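Minutes of the September meeting, Perron Street Residents' Association
Held in the ground floor room of the Metley building, start 6:30 p.m.

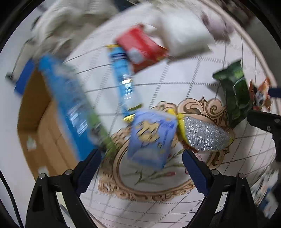 1. Opening and attendance

Keegan Carrier opened the meeting and took the chair. The attendance list went from hand to hand and is kept with the signed copy of these minutes. Apologies were received from the two households at number 14, who are traveling.

The minutes of the previous meeting were read. One correction was asked: under "Courtyard gate", the word "replaced" must be "repaired". With this correction the minutes were approved.

2. Matters remaining from last time

The gate closes now, but it must be pushed by hand the last few centimeters. The locksmith was informed and has promised to return. Until then, residents are asked to check that they hear the click.

The letter to the city about the street lamp in front of number 9 was sent. No answer has arrived. K. Carrier will write again and will attach a copy of the first letter.

The question of the bicycles without owner in the passage was discussed again. It was agreed to put a paper label on each of them. If the label is still there at the next meeting, the bicycle will be moved to the cellar, and not thrown away.

3. Money

The balance in the account at the end of last month was 2,448. From this, 800 is reserved for the roof gutter on the yard side and cannot be used for other purposes. The bill for the stair cleaning was paid.

A resident from the second floor asked why the cleaning is more expensive than in spring. It was explained that the windows of the staircase were included this time. She asked that in the future the windows are written separately on the bill. Agreed.

4. Roof gutter

Two offers were received. The firm Plidari asks 747 for cleaning the gutter, changing the broken part and fixing the downpipe to the wall. The firm Ravosa asks 1,000 for the same work, but gives also a new leaf guard on the full length.

The discussion was long. Some residents find that the leaf guard is worth the difference, as the linden tree is very close to the roof. Others said that with a guard the gutter must be cleaned anyway, and that the guard on the street side was lifted by the wind already in its first winter. It was also said that the second offer is higher than the reserved amount, so a new decision about the money would be necessary.

Vote: the offer of Plidari was accepted by majority. Two residents voted against and asked to have this written in the minutes.

The work should be done before the leaves fall. K. Carrier will call the firm and put the date on the board at the entrance. On this day no cars can stand in the yard.

5. Noise and the laundry room

There was a complaint that the dryer is used after ten in the evening. The hours on the door of the laundry room are valid for the dryer also, not only for the washing machine. The sign will be written new, with larger letters.

The family on the third floor informed that they will have their kitchen floor changed and that there will be drilling on some mornings. The exact days will be on the board.

6. Various

The key of the cellar storage is missing from its hook again. Who has it, please bring it back, no questions will be asked.

It was proposed to plant something in the bed beside the entrance, where the old hedge was. Lavender and low roses were mentioned. No decision. Proposals with prices can be brought to the next meeting.

A resident asked if the minutes can be sent by e-mail. Yes, for those who give their address. The paper copy stays on the board as before.

The meeting was closed at 8:10 p.m. The date of the next meeting will be announced on the board.

Minutes approved for posting: K. Carrier, chair

Contact: please use the association mailbox at the entrance | © Perron Street Residents' Association | Back to top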